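Home About us Our courses Workshop hire Contact

About Hendeo

Hendeo is a small evening school for furniture repair in Plotham. It was founded by Valter Esteves, who learned the trade in his uncle's shop and came to this town with one suitcase and a box of chisels. The first lessons were given in a rented garage on Sequeira Street, and the students had to bring their own chairs, both for sitting and for repairing.

Today we have 56 students in the evening groups and 19 more in the Saturday class. They are of all ages. Many of them arrive with a piece from their grandparents which they do not want to throw away. We teach them to glue a loose joint, to replace the cane of a seat and to bring back an old finish with shellac. A course has 80 hours and no exam at the end.

In August the school is closed, but our library in the Itby building stays open in the mornings. It has more than 500 books and catalogs on furniture, and visitors can read them without payment.
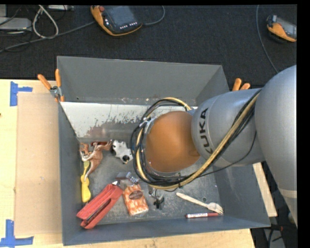

1 min read

For a new student we recommend to start with a simple stool. Please write to us before you buy any tools, as we lend the basic set for the whole course. The office answers letters and calls from four o'clock until the last lesson finishes.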